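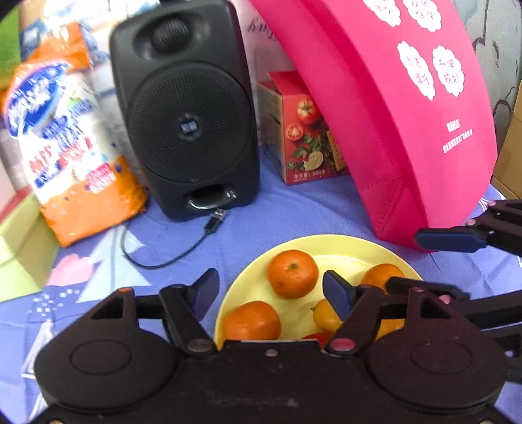 Looking After a Pair of Hand-Held Grippers: Pads, Pins and the Screw in the Middle

Reading time: 4 min

Home Kitchen Workshop Small Machines Ask Maribel

I keep a pair of these going at the kitchen end of the Cusi workshop, and most of my notes were on the back of a seed packet until Socorro Zapata asked me to type them up. So, typed up! We mostly pick up fruit with ours, mandarins and that sort of thing off a plate, and a lot of what follows comes out of that. If you grip bolts or blocks you'll have less stickiness and more scratches, but the routine is pretty much the same.

Clean the pads first

The blue pads do all the touching, so they get all the muck. Citrus is the worst. You get a film of oil from the skin, it picks up lint, and then a mandarin that sat nicely between the fingers in the morning starts to roll out of them. Wipe each pad with a damp cloth and one drop of dish soap, then a second cloth with plain water, then let it air dry with the fingers open. I've tried paper towels and they leave fuzz all over (a cut-up old T-shirt is my favorite thing in the whole shop for this).

Keep rubbing alcohol off them. I did it once, on a hurry-up afternoon, and the surface went shiny and stayed that way. I saved that pad by going over it very lightly with 3000 grit paper, little circles, hardly any pressure, and rinsing the dust off. It came back well enough to use, though I wouldn't do it to the same pad twice.

If a pad is lifting at a corner, peel it all the way off and start over. Don't dab glue under the loose bit! It makes a hard lump and you'll feel it on anything soft. I use the Curkia 728 double-sided tape, cut a hair smaller than the pad, and I press it down under a heavy cookbook overnight.

Pins and pivots

Open and close the fingers slowly by hand and listen. A good one is nearly silent. If you hear a tick, it's usually grit at a pivot, and a dry toothbrush gets most of it out. Brush away from the joint. Then wiggle each finger side to side. A tiny bit of play is fine and you'll learn what yours feels like when it's healthy, which I know is annoying advice, but I can't put a feeling in a table.

For the pins themselves I use the Jengate dry lube, put on with a toothpick. Birutė Avotiņš swears by sewing machine oil and her pair does run beautifully, but she doesn't have fruit anywhere near hers. With oil I got a gray paste in the joints within a week and a smudge on a perfectly good apple.

Check that the caps on the ends of the brackets are pushed all the way down, too. I lost one in the lining of a tote bag and spent most of an evening with my arm in there.

The tabletop counts too

A patterned tablecloth is a lovely thing and also a crumb trap. Shake it outside before you start, smooth it flat from the middle outward, and set the plate down last. If the cloth creeps when the fingers brush it, a bit of rubber shelf liner underneath will stop that.

Pick a plate with a rim. Ours is a plain round yellow one, and the rim keeps the fruit from wandering off when you nudge it. You do have to come in a little higher so the pad clears the edge.

Loose cables are my pet peeve. A speaker lead or a charging wire curled across the cloth will find its way under a finger sooner or later, so tuck it behind something or coil it into a box with the rest.
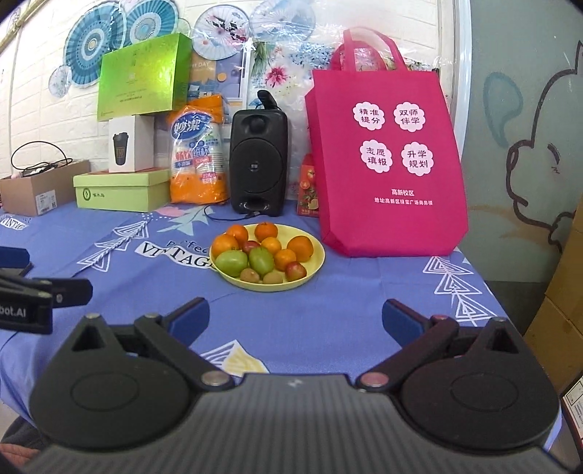 Big pieces first, then, when you're testing after a cleaning. A mandarin is forgiving. Kiwis are good for the second try (that fuzzy skin tells you right away if there's still soap on a pad), and small apples last, being hard and slick and fond of shooting out sideways. Squeeze only until the fruit stops moving and lift straight up. If it slips 3 times running, go back and wash the pads again before you start fiddling with anything mechanical. I have taken a whole finger apart over a bit of orange oil and I'd like to spare you that.

Run the second gripper through the same thing even if it feels fine. When one has fresh pads and the other doesn't, your hands start making up the difference and you pick up bad habits.

The middle screw

There's a small metal screw in the body between the two joints. Snug it with a hand driver, never a power one, and stop when it stops. Gilberto Salazar puts a dot of nail polish across the head and onto the body so he can see at a glance if it has turned. I've copied him, in a dreadful coral.

Scuffs on the black body don't matter. A dry cloth takes off the chalky ones and the rest can stay.

Putting them away

Fingers open, pads touching nothing. I stand ours in a shoebox with a folded dish towel in the bottom and the lid off for the first hour.

Next up: Josefina Ibarra on getting label glue off a plastic drawer.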